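Robot open day at Mastgate, Friday – thread, typing this standing up

1/ Got in at the side door bc the main one had a line. 11 demos on the map, I made it to four. Free coffee was gone by the time I found it.
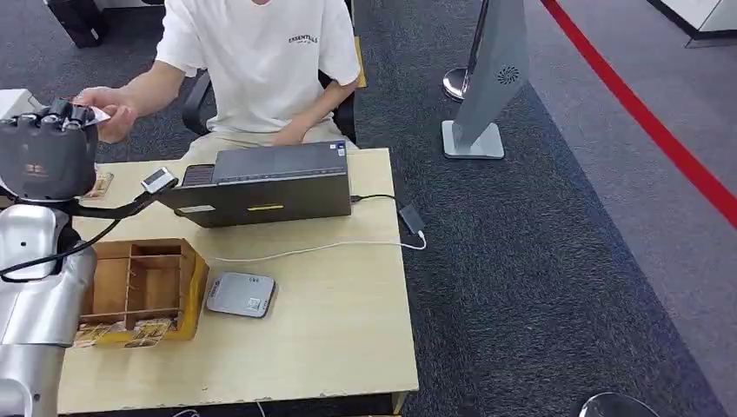 2/ The handover demo is the one I came for. Giving a thing to a robot and getting it back sounds like nothing, and it's the part I've been fighting with at work for a year. Guy in the ESSENTIALS tee sat across the table and it was little cards all day, and a card is a mean choice. Thin, bendy, and you only get a corner each. In this one he's got the card pinched in his right hand and the gripper has hold of it too, and that's the moment I care about. Who lets go first?

3/ Asked Olesia Kovalchuk exactly that (she runs the Gezer group, answered questions for two hours straight, hero). Her answer: the robot waits for a small tug and then opens. Too sensitive and it drops the card when you breathe on it. Not sensitive enough and you're in a tug of war with a machine in front of a bunch of kids

4/ They tuned it on 252 handovers with people from the office. Then the public shows up and everybody pulls differently. Kids yank. Older folks hold on super politely and wait for permission. I waited too, so we just sat there, me and the robot

5/ My tries: first one fine, second one it let go early and the card went on the floor, third fine. Woman behind me got it perfect first go and I'm not over it

6/ Things I wrote on my hand: ask about tug threshold. ask about gloves. parking til 4

7/ Gloves answer – they haven't tested gloves. Olesia wrote it down tho

8/ Next hall was Skinska with the pallet thing. Big, loud, behind a fence. Orhun Dağdelen gave the talk, good talk, way too many slides. 3000 boxes a shift is the number they want you to remember so there you go. I'd rather of seen it handle one crushed box. Asked, he said come back in April

9/ Stotness had a floor cleaner that follows you. It followed Tuncay all the way to the restrooms and parked itself outside. He's asked me not to post the video

10/ Last stop was Jarmila Vávra's repair bench. No robot moving at all, just a dead wrist joint opened up on a towel and her telling you what wore out and why. 19 people round one small bench, couldn't see half of it, still my second favorite. More of that pls

11/ If you're going next time: go early, do handover before lunch, bring your own coffee. Side door is by the bike racks. They said teh slides go up next week, I'll add the link under this one when I get it

12/ ok someone asked, yes you can take kids. Mine wanted to hand it a granola bar. They said cards only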